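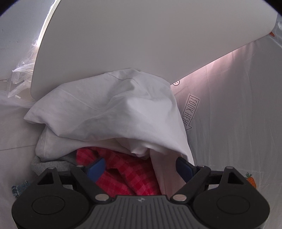
Section 3: Sorting the pile before you fold

By now you should have the Jonby folding board out of its sleeve and the feet clicked on (if not, go back to Section 2, it takes a minute). This part covers what I do with a mixed pile of clean clothes before anything goes near the board. I used to skip it and just grab whatever was on top, and my shelves looked like it!

What you need: the board, a clear flat spot such as a bed or a big table, and your pile. Keep it small the first time. Mine is usually something white, something checkered, something gray and a bit of denim, and that's plenty to practice on.

1. Put the pile down on your flat spot and leave it in a heap for now. Don't start pulling from the bottom, tempting as it is when you can see a corner of your favorite shirt poking out.

2. Lift the top piece by two corners or by the shoulders, whichever you find first. Give it one good shake, away from the pile.

3. Look for a seam. On a crumpled white top I can never tell front from back until I've found a curved seam, and then the whole thing suddenly makes sense. Lay it down with that seam facing up.

4. Smooth from the middle out with flat hands. Long slow strokes work better than lots of little pats.

5. Set it to your left and go back for the next piece. Checkered cloth is the easy one (follow the lines and you'll be square every time). Gray heathered stuff tends to be stretchy, so go gently.

6. Leave denim for last. It's heavy, and if you put it on top of a smoothed shirt you'll press in every wrinkle you missed.

Note: If the sheet under your pile is wrinkled, pull it flat before step 4. A wrinkle underneath comes right through a thin shirt, and I've smoothed the same spot over and over before working out that it was the bedding.

Note: The insert that came with my Hondolora shelf boxes says to sort by color. I've tried it and I don't bother. Sorting by weight gives you a stack that stays up.

CAUTION: Check every piece for damp before you stack it. Collars, waistbands and pocket linings are the usual trouble. Anything damp goes back on the rack.

CAUTION: Keep plastic packaging away from small children and pets, and put it in the trash before you start.

Setting the width

The sliding guide has 2 stops. The narrow one is for kids' clothes and hand towels, and the wide one is for everything else. If you have the Aten clip-on extension (part 409, sold separately), slide it on until you feel it catch, then give it a little tug to check. Part 148 looks almost the same but it fits the older board, so read the number on the back before you open the packet.

7. Slide the guide to the stop you want and press down on both ends.

8. Place your first smoothed piece face down on the board, collar at the top edge.

9. Check that the sleeves stick out evenly on both sides. Close enough is fine, we're folding laundry here.

If the guide won't stay put, wipe the track with a dry cloth and try again. Lint gets in there. No oil, please, it ends up on your shirts and then you're back to the washing machine.

Folding itself starts in Section 4.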